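Wood-grain tabletop

A wood-grain tabletop is the flat upper surface of a table, desk or counter whose visible face shows the growth pattern of timber. The face may be solid wood, a thin sheet of real wood glued to a core (veneer), or a printed decorative layer sealed under resin (laminate). Wood-grain tops are found in homes, schools, offices and workshops, and light finishes are common where a room needs to feel bright.

Construction

Solid tops are made from boards glued edge to edge. They can be sanded and refinished many times, but they swell and shrink across the grain as the humidity of a room changes. For this reason they are fixed to the table frame with slotted brackets or wooden buttons that allow movement.

Veneered tops use a core of particleboard, fiberboard or plywood. A backing sheet is usually applied to the underside to keep the panel from bowing. Laminated tops are built in the same way, with layers of resin-treated paper in place of the wood sheet. Edges are closed with a matching band, a strip of solid wood or a molded profile.

The Nisalon furniture works, which supplied reading rooms and classrooms in the Tambunan district, made tops in all three constructions. Its Telleck table used a veneered panel with a solid lipping on all four sides, and its catalog gave a tested load of 80 pounds at the center of an unsupported span. A later folding version, the Lisano, used laminate to reduce weight.

Grain and figure

The pattern on a wooden surface depends on how the log was cut. Quarter-sawn and rift-sawn material shows straight, closely spaced lines. Flat-sawn material shows broad curves and pointed arches, often called cathedral figure. Both kinds of line may appear on one sheet, with curves in one area giving way to nearly parallel stripes in another.

Printed laminates copy these patterns with varying success. A repeated figure is the most reliable sign of a printed face, but it may not be noticed on a small table. The edge offers a better test on solid wood, where the lines of the face continue over the corner and end grain is present on two sides.

Color and light

Blond tops are associated with birch, maple, ash and light oak, although stain or bleach can bring other species to a similar tone. Clear finishes based on oil tend to turn yellow with age. Water-based finishes change less.

The look of a pale top also varies with the direction of the light. Glare from a window or lamp can make the surface seem almost white and cause the grain to fade, while areas outside the reflection keep a deeper tan. A matte or satin finish spreads the reflection and is generally preferred for reading and writing.

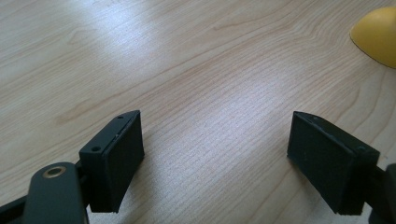
Color samples should be viewed flat, at the height of the finished table, and in the room where the table will be used. Samples held upright often appear darker than the installed top.

Care

Routine cleaning calls for a soft cloth, slightly damp, wiped along the grain and followed by a dry cloth. Abrasive powders dull any finish. Standing water is most harmful at the seams of veneered and laminated tops, where it can enter the core and raise the edge.

Light scratches in an oiled top can be rubbed out with fine paper and fresh oil. Veneer allows only very light sanding. Laminate cannot be sanded, and damaged areas are filled with colored paste or covered by replacing the sheet.

See also

Edge banding
Table (furniture)
Wood finishing
Wood veneer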